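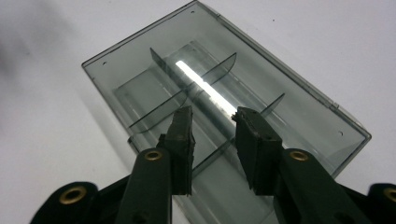
How often should the finger pads on a hand gripper be changed?

Change them when the gripping face is torn or has gone hard, or when the two pads are no longer the same thickness. On our Mondel the last pair did 1,055 picks, and the pair before that did far fewer.

These are the notes we keep at Randstead for the Mondel hand gripper, the two-finger one with the trigger handle. They cover the pads, the finger screws, the pivots and the practice table. They don't cover the camera mount, which has its own sheet, or anything inside the handle.

Before you start

Switch off, unplug the lead and lay the gripper on its side on a folded towel. Let the trigger out fully so that the fingers are open. You will want the small hex keys, a plastic scraper, lint-free cloths, a soft toothbrush, a steel rule and a jam jar lid for the screws. A desk lamp you can move about is better than the ceiling lights for this.

A pad change takes 11 minutes if the old glue lets go cleanly. Allow an hour the first time.

Taking the old pads off

Start at the tip of the finger and work back towards the handle. Slide the scraper under a corner and keep it nearly flat. Don't use a knife. Wenjie Wei took a curl of plastic off one finger with a craft knife and that finger has needed a shim ever since.

Most of the pad will come away in one go and leave a skin of glue. Rub this off with your thumb first, then with a cloth and a very small amount of alcohol. White spirit leaves a film, so keep it away from the job. Small dents in the plastic can stay as they are. If there is a raised burr, take it down with fine paper wrapped round something flat.

Keep the old pads until the new ones are on. They are useful for checking which end is which.

Fitting new ones

We buy Danko pad sheet and cut our own. Cut both pads from the same strip, side by side, so that they match in thickness. Put a pencil mark on the back of each one.

1. Wipe both finger faces and leave them to dry.
2. Offer up each pad dry and check that it doesn't overhang the tip.
3. Spread a thin layer of Prillumow contact glue on the finger and on the back of the pad.
4. Wait until it is tacky, then press the pad down from the middle outwards.
5. Close the fingers gently on a strip of baking paper and hold them shut with a rubber band.

Leave it alone for 48 hours. We tried doing it overnight and the left pad crept sideways on the Friday, by lunch.

If glue squeezes out at the sides, let it set and pick it off afterwards. Wiping it while wet only drags it over the gripping face.
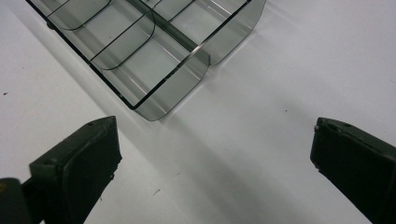
THE TABLE AND THE TRAY

A clear tinted tray on a white top is what we use for a practice piece. It shows up any unevenness in the fingers quite quickly, and the rounded ends give you something awkward to line up with. Any smooth, light tray will do so long as you always use the same one.

Wipe the table before each session. Bits of grit get picked up on the pads and then scratch the next thing you hold. A damp cloth followed by a dry one is enough. For the tray use washing-up liquid and lukewarm water, and pat it dry. Kitchen roll scratches clear plastic more than you would expect.

Glare is the usual nuisance with see-through plastic. If there is a bright streak along the tray, move the lamp to one side or turn the tray a little. Don't tape paper inside it, as that changes the weight and the way the walls flex.

Try the tray at three angles: straight on, turned a little and turned a lot. Close slowly. Both pads should meet the wall at the same moment. If one touches first and pushes the tray along, go on to the screws.

Screws and pivots

The finger screws work loose before anything else does. Check them once a week if the gripper is in daily use. Tighten until the key just starts to bend and stop there. The holes are in plastic and a stripped one means a new finger — we keep one spare of each hand in the top drawer.

With the fingers closed there should be no light between the pads. Hold the gripper up to a window to check. A wedge of light at the tip means the fingers are toeing out, and a wedge at the base means they are toeing in. Loosen both screws on one finger, close the gripper on a steel rule, and tighten again with the rule still held. Do only one finger at a time.

Pivots get a single drop of light oil in February and again when the summer's work is over. Wipe round each one afterwards with a twist of cloth. If the trigger squeaks between times it is usually dust, and the toothbrush will deal with it.

Measure the open gap after any work on the fingers and write it inside the lid of the case. If it has changed by more than 5 mm, something has been put back in the wrong place. 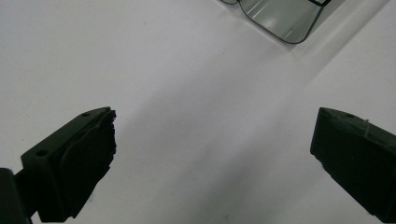

Wear on the pads is best judged with the fingers open over a plain pale surface and the lamp low to one side. Look along the gripping faces as well as down on them. Compare one finger with the other every time. On ours the left pad has a ragged, ridged edge against the white table, while the inner face of the right finger looks smoother, and that sort of difference goes in the book. Look along the tops of the fingers too: there is a thin pale strand hanging over the right one, near the screw hole. Lift strands like that off with tweezers, and don't pull if there is any resistance.

Loose crumbs can be brushed off a pad with the toothbrush, always towards the tip. Never trim a ragged edge with scissors to make it neater. Yulan Zhong did this on an older pair and the pad was peeling from the cut side within a few days.

Things to write down

Keep a small notebook in the case. Put in the pick count at each pad change, which finger was worse, the open gap, and any screw that needed more than a nudge. Note the strip the pads were cut from as well.

Putting it away

Store the gripper with the fingers slightly open. Pads left pressed together take a set, and the fresh ones are worse for it than the old. Keep it out of direct sun and don't hang it by the lead. The glue lives in the cupboard under the sink, upright, with the lid wiped.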